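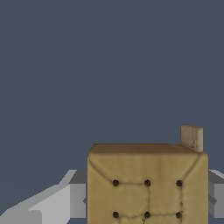

Otix Floor Cushion Blocks

Back in stock. Finally. The July batch sold out before we got the page updated so if you emailed and got no answer, sorry, please order now.

Firm foam block with a zip-off cover. Sit on it, put your feet up on it, stick a tray on top for coffee. Comes in one size, four colors: Sand, Rust, Moss, Ink. Covers also sold seperately, see further down.

Item no. 1684 (complete block)
Item no. 3144 (cover only)

Price: $99 complete. Shipping extra, worked out at checkout by zip code. No shipping to PO boxes, the carton won't go in.

What you get

Foam core, one piece
Inner liner, plain white, stays on the foam
Outer cover in your color, zipper along the bottom
Care card

No assembly. Cut the plastic and leave the block overnight before you judge it. They come squeezed down and take a while to fill out at the corners. If a corner is still flat on day two, knead it a bit with your hands. Still flat after that, write us.

Firmness

Firmer than most people expect. It's a seat, not a bean bag. If you want something you sink into look at the Yook lounger, different foam, much softer, on its own page. The Otix will loosen up a little over the first few weeks of regular use and then pretty much stay there.

Washing

Cover: cold, gentle, inside out, zipper closed. Line dry. Don't tumble dry, it will shrink and you will not get it back on. Liner: same. Foam: don't wash it. Spill got through to the foam? Blot, stand it on its side near an open window and wait. Can take days.

Moss and Ink bleed a little in the first wash. Wash alone.

Getting the cover back on

Easier with two people. Turn the block upside down, pull the cover over like a pillow case, line up the corners first, then zip. Don't force the zipper around the last corner, push the foam in with your free hand as you go. Broken zippers from forcing are not covered by the warranty.

Choosing a color

Sand hides dust and light dog hair. Rust is darker in person than on some screens. Ink shows everything. Swatches are free, one set per household, put "swatch" in the order notes. We mail them out Tuesdays.

Fits with

Camard tray, sits flat on top, rubber feet underneath so it doesn't slide
Olter storage bench, the blocks go under it when you're not using them (remove the middle shelf)

Older blocks: if yours has a side zipper its the previous version and cover 3144 will not fit. We have a few old style side-zip covers left, Rust only, ask before ordering.

Returns

30 days, unused, cover still on. You won't get it squeezed back into the original bag so don't try, any big carton is fine. Return shipping is on you unless we sent the wrong color. Washed covers can't come back.

Warranty

Two years on the foam, one year on the cover seams. Keep the receipt email.

Stock as of this morning: Sand plenty, Rust plenty, Moss low, Ink backorder. Backorders get charged when they ship.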